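How to clean and refresh an old desktop computer before you give it away

Last updated 2 Jul 2019

In February my office in Oddale closed one room, and I took home three old desktop computers which were going to the trash. Two of them are now in use by families in our street. The third one gave its parts to the other two. I wrote down my steps in a notebook, and this page is that notebook in a cleaner form. I am not a technician by profession, so please read all of it before you take the screwdriver.

What you need

A Phillips screwdriver of medium size, a soft paint brush about one inch wide, a can of compressed air, cotton swabs, isopropyl alcohol (90 percent or more), a small tube of thermal paste, and two or three cups for the screws. An old muffin pan is even better than cups. I also use a cheap anti-static wrist strap. Some people work without it for years, but it costs less than a lunch.

For the data part you need a USB stick of 8 GB or larger and a second computer which works.

Step 1. Save the data first

Do this before any cleaning. If the computer still starts, connect an external drive and copy the documents, the pictures, the browser bookmarks and the mail. People forget the mail very often, because it can be stored in a hidden folder. Ask the former owner, if you can, whether there was an accounting program or something similar, as those programs like to keep their files in strange places.

When I copied the first disk I had 1378 files in the pictures folder and the copy stopped in the middle with an error. I copied again in smaller parts and found one folder with a bad name, full of symbols. After I renamed it, everything went well. So compare the number of files on both sides when the copy is finished.

Step 2. Open the case

Shut down the computer, switch off the power supply at the back and pull the power cord. Press the power button for five seconds, so the remaining charge goes out. Remove all the other cables too. If you don't know where they go, take a photo of the back with your phone.

Now put the tower on its side on a stable table. On most cases the side panel is held by two screws at the back. Slide the panel to the rear and lift it. If it doesn't move, look for a third screw or a latch before you use force. One of my cases had a small lock which I did not see for half an hour.

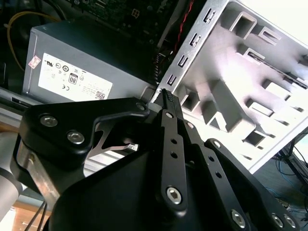
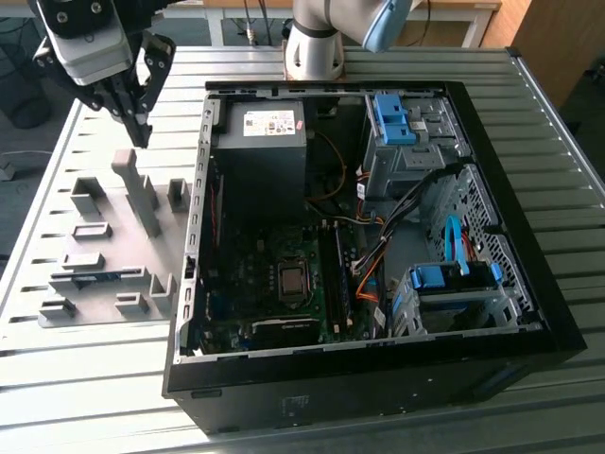 Step 3. Remove the dust

Go outside or to a garage for this. Start with the brush and loosen the dust on the fans, on the heat sink and around the front openings. Then use the compressed air in short bursts and hold the can upright. If you turn the can, cold liquid comes out, and you don't want it on the board.

Hold the fan blades with one finger while you blow. A fan which spins too fast from the air can damage its bearing. Do not open the power supply itself, also not when it looks very dirty inside. Blow through its grille from the outside and leave it.

Wipe the inside of the case with a dry cloth. The outside can be cleaned with a damp cloth and one drop of dish soap. For the yellow marks of old stickers I use alcohol and patience.

Step 4. Renew the thermal paste

The paste between the processor and the cooler becomes dry with the years. Warm up the computer for ten minutes before you open it for this job, then shut it down and unplug it again. The cooler comes off much easier. Turn it a little left and right and lift it slowly. Clean both surfaces with alcohol until the swab stays white. Put new paste in the size of a small pea in the middle, set the cooler straight down, and tighten its screws crosswise, each one a few turns at a time. Connect the fan cable again. I forgot it once.

Step 5. Check the memory and the disk

Take the memory modules out, clean the gold contacts with a dry cotton swab and push them in until the clips close with a click. A module which sits badly is the most common cause when the computer beeps and shows no picture.

If there is still an old hard disk inside, consider a small SSD. I bought one with 80 dollars for both computers together – no, two, one for each – and the difference was bigger than with any other part. The start went from almost 420 seconds on the slowest machine to less than one minute.

Step 6. Erase and install

A simple format is not enough if there was private information. For a hard disk, use a program which overwrites the whole disk. This takes hours, so let it run in the night. For an SSD, use the secure erase function from the maker.

Then install a fresh system from the USB stick. If the old license is lost, a free Linux system works well for mail, school homework and videos. Create one account with a simple password and write this password on a card.

Step 7. Let it run for a day

Before you give the computer away, let it run for one full day. Play a long video, print a page, try every USB port and listen to the fans. A rattling noise in the first hour often comes from a cable which touches a blade.

When you hand it over, include the power cord, the card with the password, and a short note about what you changed. I also write my phone number on the note. Until now I had two calls, and both times the monitor was not plugged in.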